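Good morning from the simulation corner of Besgate! I promised a longer thread on why our door-opening policy kept missing the handle, and I finally have a cup of tea and a free hour, so settle in. 1/18

Quick background for anyone new. We train a mobile arm to open doors in simulation before it gets anywhere near a real hallway. The simulator setup is called Rirnach, the planner on top of it is Quintana, and the real doors live over in our Clivilmont building. 2/18

Back in March we had a policy that looked lovely on lever handles. Push down, pull back, drive through, very satisfying to watch. Then we swapped in round knobs and the success rate fell off a cliff, and I spent far too long blaming the learning rate (sorry, learning rate). 3/18

First thing I did, and I'd recommend it to anyone, was stop looking at the reward curves and replay failed episodes from the wrist camera. I picked 101 of them and watched every one at half speed. My eyes have mostly forgiven me. 4/18

A pattern showed up pretty quickly. The arm would come in nicely, slow down where it should, and then close the fingers a little short of the knob. Sometimes they brushed it, sometimes they closed on plain air, and the policy would carry on twisting as if it had a perfect grip. Such confidence! 5/18

So there were two separate problems. The approach stopped in the wrong place, and nothing downstream noticed that the grasp was empty. I'll take them in that order, although of course I fixed them in the other order, being me. 6/18

The approach target comes from a pose estimate. Our estimator was returning the center of the whole door hardware – backplate, rose, knob, everything lumped together. On a lever that's close enough. On a knob mounted on a tall plate, the plate drags the estimate down and back toward the door. 7/18

We now segment the knob separately and fit a short cylinder to its depth points. The axis of the cylinder gives us the approach direction too, so we could throw out a hand-written rule that assumed every door was square to the base. I did not shed a tear for that rule. 8/18

One thing that bit us along the way: low-polygon knobs. Facets make the surface normals jump around, and the cylinder fit would happily tilt to match one flat face. Averaging the normals over a bigger patch settled it down. 9/18

Then we checked the new target from the wrist view, stepping the approach one pose at a time.

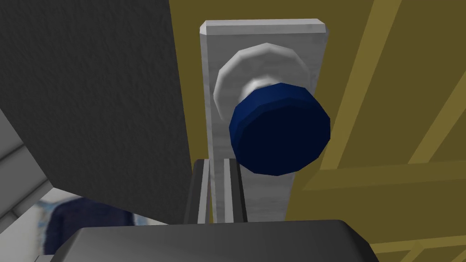 WHAT WE CHANGED IN THE CONTROLLER

Now for the empty grasp. After the fingers close, we read the gap between them. If it's smaller than the narrowest knob in our set, the twist is blocked and the arm backs out and tries again, up to 5 times. It's a very plain check and I wish I'd written it a year ago. 11/18

The twist itself moved from position control to a torque limit. Before, a slightly off-center grip would fight the hinge model until the contact solver gave up and the door shot off into space. Entertaining, but hard to learn from. 12/18

We also let the wrist be soft sideways during the twist, so a small centering error gets absorbed by the arm following the knob around. Please do write a unit test for your frame conventions if you try this. I had "sideways" pointing into the door for an entire afternoon. 13/18

On the planning side, Quintana used to hand over a single pre-grasp pose. Now it hands over a small ranked set, and the controller takes the first one that keeps the forearm clear of nearby walls and furniture. Doors tucked close to a wall got much better after that. 14/18

We reran the full evaluation, 600 episodes with fresh door styles and room layouts. Most of the misses are gone. What's left is mainly doors that open toward the robot, where the base has to reverse while the hand keeps hold, and we are honestly still pretty clumsy at that. 15/18

Tooling note, because a few of you asked. The replay viewer now shows the wrist image, the fitted cylinder and the finger gap on one shared timeline, and you can scrub through all of them together. It took two days to build and I use it every single morning. 16/18

Still to do: wet-looking, shiny metal, which our simulated depth treats far too kindly. The real sensor leaves holes in it, so we're adding dropout on the plates and knobs before the next round of training. Tips very welcome if you've fought this one already. 17/18

Next stop is the real doors at Clivilmont, starting with the friendly one by the kitchen. I'll post the failures along with the good runs, as always. Thanks for reading all this – go stretch your legs, and my replies are open if you want the cylinder-fitting details. 18/18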